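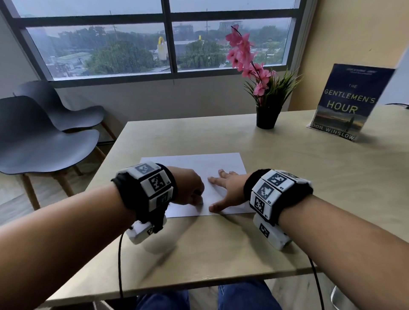

Ayodele Bassey told us that the first thing she noticed was how quickly her shoulders went down once there was only a sheet of paper on the table before her, and that she would like the evening hours to stay on the program after the summer.

News > Disholm > Paper Hours

Print this page | E-mail this page

Paper Hours at the Nurkden room will continue from July

Disholm is pleased to announce that the Paper Hours, which were started as a trial in our room in Nurkden, will become a regular part of the program from July. The Paper Hours are a quiet time for people who want to draw, write a letter, plan a garden or simply think with a pencil. There is no teacher and no theme. Each guest receives plain white paper and a seat at a wooden table, and may stay for one hour or for the whole evening.

In the trial period our guests used 600 sheets. We had expected less, and we thank our paper supplier Usman for two quick deliveries. The paper has no lines. Several guests asked for lined sheets at the beginning, and these can now be requested at the door.

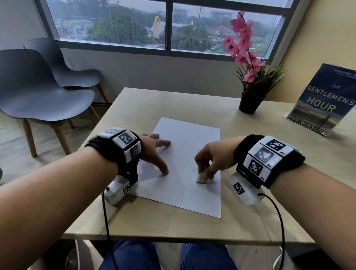

Correcting is a normal part of the work, and we wish that new guests feel free to do it. A person who has not drawn since school is often afraid of the first wrong line. For this reason every seat is now supplied with an eraser. We recommend to keep one hand spread on the sheet and to hold a small eraser between the thumb and the fingertips of the other, so that the paper does not fold. Crumbs may be left on the table; we clean between the groups. Guests may also borrow from our shelf. A novel stood up on a clear stand, like Don Winslow's "The Gentlemen's Hour" with its sunset landscape, gives a fine cover to draw from, and it may of course also be read.

The furniture will remain as it is. We considered larger tables, but the guests told us in the feedback forms that they prefer to sit close to the window and to have a wall near them. The desk lamps ordered from Dralter will arrive before the autumn, when the daylight is shorter. Until then we ask guests who need strong light to choose the early group.

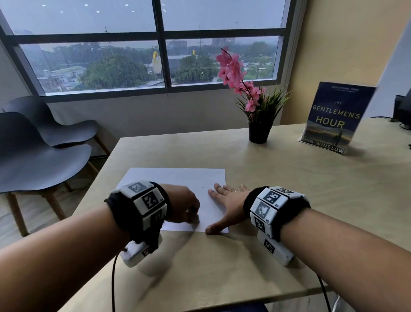

By the window in the Nurkden room: plain paper and the pink blossoms of the artificial plant.

Practical information

The Paper Hours take place every Sunday in two groups, at 4 p.m. and at 6 p.m. Each group has 10 places. Registration is made at the Disholm front desk or by telephone, and it is free of charge. Paper and erasers are provided. Please bring your own pencil, and please no ink or paint, as the tables cannot be protected at the moment.

Finished sheets can be taken home or left in the folder next to the door. A small selection from the folder will be shown in the hallway during the autumn, without names unless the guest wishes otherwise.

Press contact: Disholm, Nurkden office, program desk

Print | E-mail | 63 shares | 4 comments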